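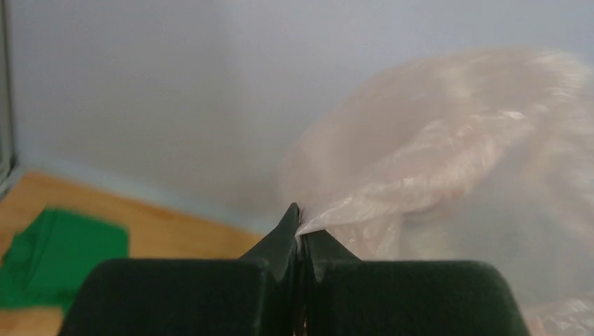 Fleltlow Listings: second-hand furniture adverts from Serkarville

3 min read

Fleltlow is a set of 1,000 short adverts for used tables, chairs and shelves, typed out from the free boards in Serkarville. It was put together to see whether the words sellers use for wood mean anything. I doubt they mean much, and the labels should be read in that spirit.

What is in it

Each row has the advert text, the asking price, the kind of item and a material label. Spelling mistakes are left in. Phone numbers are taken out. Adverts without a price are kept, with the field left blank.
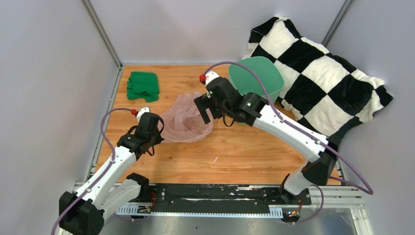
Two white arms over a wooden tabletop, with pale panels on three sides.

Labels

The labels were first made with Kitis, a word-matching script, and then checked by hand. Kitis will call anything "oak" if the word turns up, including "oak effect" and "not oak". We corrected 214 rows. I wouldn't bet on the others all being right. 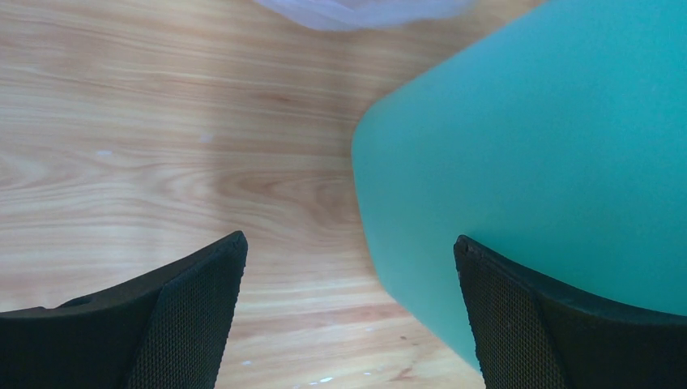 Sellers name a species far more often than they give any grounds for it. "Solid oak" may be true, or it may be what the last owner said. The labelling rule is to write down colour and leave the species blank unless the advert mentions a maker's mark or a receipt. By that rule the tabletop between the two black gripper fingers is "light wood", full stop. Plenty of rows end up that vague, and I would sooner have them vague than wrong.

Known problems

- Prices are what people asked for. Nobody recorded what was paid.
- 40 adverts appear twice with small changes in wording.
- The December adverts lean heavily towards dining tables.
- "Vintage" has no label, as it seems to cover anything with a scratch on it.

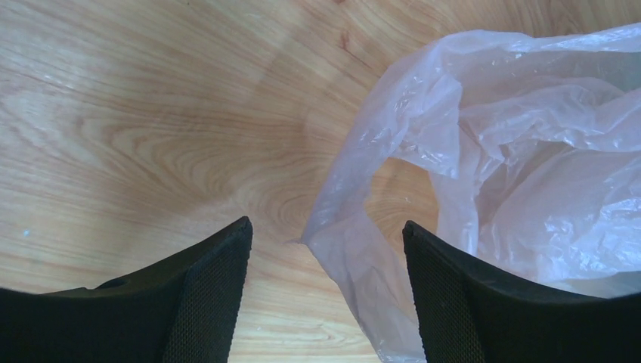 Versions

Version 5 is the current one. The earlier Jia release used different item names and should not be mixed with it. Corrections are welcome if they come with the row number and a reason.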